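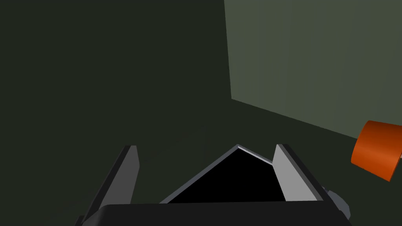

Re: Sedwood rent going up again – anyone fighting it?

patstead_gal
Got my letter in February. 1155 to 1481 for a one bedroom. Same carpet, same leaky window. Is that even legal here??

mudroom
Legal, yeah. No cap in Patstead. They just have to give you proper notice. Check the date on the letter.

nukine_nick
Don't sign anything yet. I asked for a longer lease and they came down a bit. Took 5 emails tho.

patstead_gal
5 emails, ugh. Who did you write to? Front desk just shrugs.

nukine_nick
Giuliana Valderrama in the leasing office. Be polite, put it all in writing – no phone calls. I sent her listings from the Sánchez building so she could see what
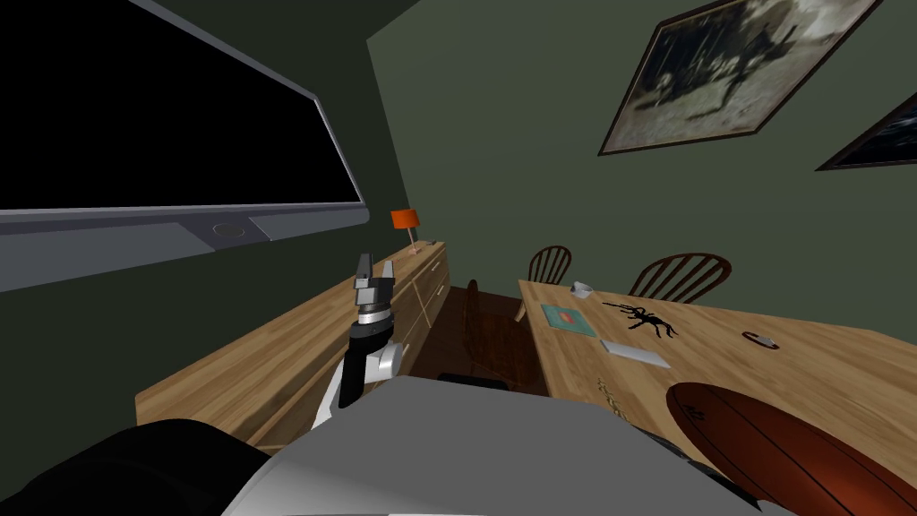 other places charge for the same size. Newer kitchens too. That got her attention I think.

mudroom
Disagree on that. I tried the listings thing, got a flat no. Depends how many units they have sitting empty. Id just move.

patstead_gal
Moving costs money too. Truck, deposit, time off work

mudroom
Sure but you pay it once. The rent is evry month.

nukine_nick
Ask first, then move. Costs nothing to ask.

patstead_gal
ok writing to her tonight. Will post what she says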